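HUMOTLEY COURSE NOTES
Module 3: Shelf and Laundry Practice
Handout 3.2 – Sorting by colour: bottles and printed cotton

Read with Handout 3.1 (labels and symbols). Section 6 is needed for the practical.

1. Terms

Face: the side of an item that carries the main label.
Facing: one item at the front edge of a shelf, label outward. The word is also used for the act of putting the label outward.
Block: a run of items of one kind or one colour, with nothing else inside it.
Load: everything that goes into the drum for one wash.
Print: a design laid on the surface of a fabric, as distinct from a design woven or dyed into it.

The module treats shelves and laundry together. In both, mixed items are divided into groups by a rule fixed beforehand, and in both the usual fault is a rule that changes halfway through the job.

2. Colour blocking on open shelving

A block may run across the shelf (horizontal) or down through several shelves (vertical). Horizontal blocking suits narrow units and products sold in one bottle shape. Vertical blocking is preferred on wide runs, where a customer standing at one end cannot read labels at the other.

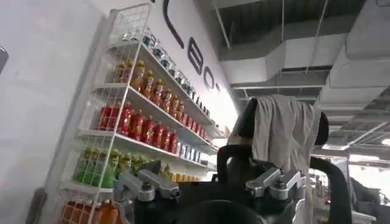 Fig. 3.2a. Bottled drinks on wire-mesh shelving, blocked horizontally by colour.

Points to note on horizontal blocking:

The change of colour falls at the shelf board. A customer who knows the colour of the drink finds the shelf first and the bottle second.

Cap colour counts. A red bottle with a red cap reads as one band from a distance. Where caps differ from bottles, sort by bottle and keep the caps uniform along the row.

Where a block does not fill the shelf, a second group may share it. Put the second group at one end and keep it together. Do not scatter it through the gaps in the first.

Mesh side panels hide part of the stock from anyone approaching at an angle. The slowest seller goes behind the panel.

Leave 15 mm between the tallest cap and the shelf above. Less than this and bottles at the back cannot be tipped forward for rotation. On a Pakden unit the boards move in fixed steps, so the gap will often be larger, and 15 mm is to be read as a minimum.

Rotation is carried out before facing. New stock goes to the back, the older dates come forward, and the labels are turned last. Students who face first end up doing it twice.

3. Exercise A

Take the stock list for the Ferraro range (19 lines, issued in class). Assign each line to a shelf under horizontal blocking. Then assign the same lines under vertical blocking on a unit of double width. Note every line that had to be split, and give the shelf on which it was split. No drawing is required; a table will do.

4. Sorting printed cotton

Laundry is sorted by base colour first. A white cotton item with a red print is a white item for this purpose, with a condition attached: the print must be known to be fast. If it is not known, the item is treated as coloured until tested.

Before sorting, every item is opened out. A cloth left in a heap shows only part of its surface, and a print, a stain or a care label may be lying in a fold. Open it on a plain surface large enough to take it flat. Grey is convenient, as both white fabric and dark fabric show up against it.

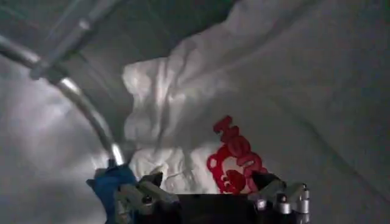 Page last changed: 6 Jan 2024 (section 4 reworded, section 6 added)

With a cloth in this condition the red lettering cannot be read and the extent of the print cannot be judged. The procedure is as follows.

a) Find an edge. Follow it with the fingers to a corner. Do not pull from the middle of the heap.
b) Find the next corner along the same edge. Lift both and let the cloth hang.
c) Lower it on to the surface, far side first.
d) Smooth outward from the centre with the flat of the hand.
e) Look over both sides. Record print colour, print position and any marks.
f) Read the care label. If the label is missing, enter "none" on the sheet and use the coolest setting in the table.

Test for fastness: dampen a white swab, press it on the print for 15 seconds, lift. Any colour on the swab counts as a fail. Use the edge of the print, where a mark will be least noticeable. Do not rub. Rubbing takes colour from prints that would have passed, and the result is of no use.

Items that pass are turned inside out where their shape allows and go with the whites. Items that fail are washed with their own print colour.

5. Loading a front-loading machine

Check the drum before loading. Small items such as socks and loose tags remain behind from earlier loads, and one red sock in a white load undoes all the work of section 4. Turn the drum by hand through one full turn, look at the far wall, then run a finger round the fold of the door seal.

Load loosely, one item at a time. Large and small items together balance better in the spin than large items alone. The spin speed for printed cotton on this course is 1000 revolutions per minute unless the label gives a lower one. Keep the top of the machine clear of anything that could slide during the spin.

Before closing, look once more at the door opening. Fabric caught between door and seal is the most common cause of a leak recorded on the Jokura sheets.
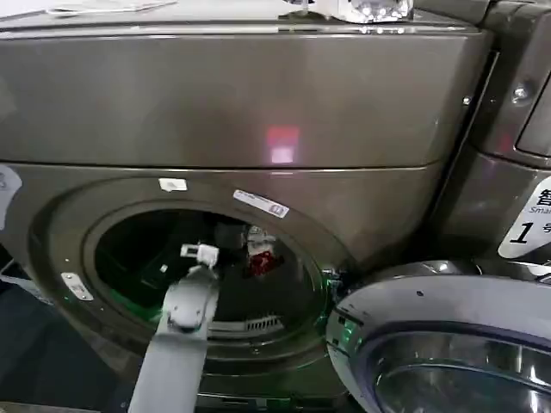 Nazareno Lombardi disagrees with the order given above, and would have the seal checked before the drum is turned, on the grounds that turning can drag a small item out of the fold and back under the load, where it will be missed. He also considers a full turn too little for a large drum and asks for two. Both orders are accepted in the practical provided the student writes down which one was used.

6. Practical

Each student receives 13 items of mixed laundry, some printed and some without labels. Open, record, test and sort them, then load one machine with the white group only. Items still under test stay on the table.

Marks are given for the record sheet. Speed is not marked.

Sheets with blank boxes are returned unmarked. If a box does not apply, enter a dash.

7. Reading for next time

Handout 3.3, sections 1 and 2 (drying, folding to a fixed width). Bring the completed table from Exercise A. The vertical blocking version will be used again in April with the wide unit.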